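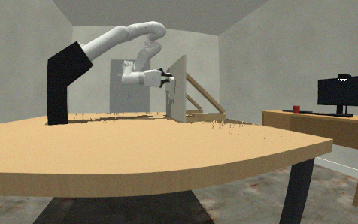
Imprimir | Enviar por e-mail

4. Tarefa "Abrir porta" – preparação e primeiro ensaio

Antes de começar: capítulo 3 feito, braço calibrado no Sirari, cena guardada. Se não está guardada, guardar agora.

A tarefa parece pouca coisa. Um puxador, um painel, puxar. Para uma pessoa é meio segundo sem pensar. Para o braço ainda é das piores da lista doméstica, pior que arrumar copos, porque a mão tem de seguir o arco da porta e não uma linha reta.

4.1 Carregar a cena

1. Abrir o Sirari, menu Cenas > Casa > Porta com puxador.
2. Confirmar que o painel está de pé na mesa e com o suporte de madeira por trás. Sem suporte = versão antiga da cena, apagar e descarregar outra vez.
3. Semente: 601. Não mudar no primeiro ensaio.
4. Ver se a secretária do fundo carregou (monitor, teclado, copo vermelho). Não entra na tarefa mas muda o que a câmara virtual vê, e o modelo treinado com ela porta-se mal sem ela.

Nota: marcas escuras no tampo são textura. Não são colisões, não abrir pedido de suporte por isto.

4.2 Aproximação

1. Garra aberta, dedos virados para o puxador.
2. Parar antes do contacto. Distância por defeito: 40 mm.
3. Verificar os dedos – um acima do outro, com folga entre eles. Se estiverem lado a lado, rodar o punho e repetir o passo 1.
4. Avançar devagar. Fechar só com o indicador de contacto a verde.

CUIDADO: não baixar o cotovelo com a garra já fechada. No simulador só dá erro. Num braço a sério parte-se o puxador ou a garra.

4.3 Puxar

1. Modo "Arco", nunca "Linear".
2. Velocidade no nível 2.
3. Se a força disparar, largar, recuar e voltar a 4.2. Não insitir.
4. Gravar o ensaio, mesmo falhado. Os falhados fazem falta ao Grurkedex na comparação.

4.4 O que esperar

Na nossa última ronda, 2785 ensaios no módulo Hayashi com esta mesma porta. Com a semente fixa, resultado bom. Com o puxador noutra altura ou a porta mais pesada, cai muito. Portanto: serve para treinar, serve para comparar versões. Não serve para prometer a um cliente que o braço lhe abre os armários da cozinha. Ainda não.

Em oficina o caso é um pouco melhor. Portas de máquina sempre iguais, sempre no mesmo sítio, alguém por perto se encravar. Ver perfil Brollel, capítulo 7.

Nota: não comparar tempos do simulador com tempos de pessoa. O simulador não conta as paragens de segurança nem o rearme depois de uma falha.

4.5 Problemas frequentes

Garra fecha no vazio – puxador mal localizado. Refazer 4.2 desde o passo 1.
Painel treme ao toque – passo de simulação demasiado grande, reduzir para metade.
Braço pára a meio do arco – limite de junta. Afastar a base do painel e recalibrar.
Cena abre sem mesa – ficheros em falta, reinstalar o pacote Casa.

Seguinte: 5. Tarefa "Abrir gaveta"

Imprimir | Enviar por e-mail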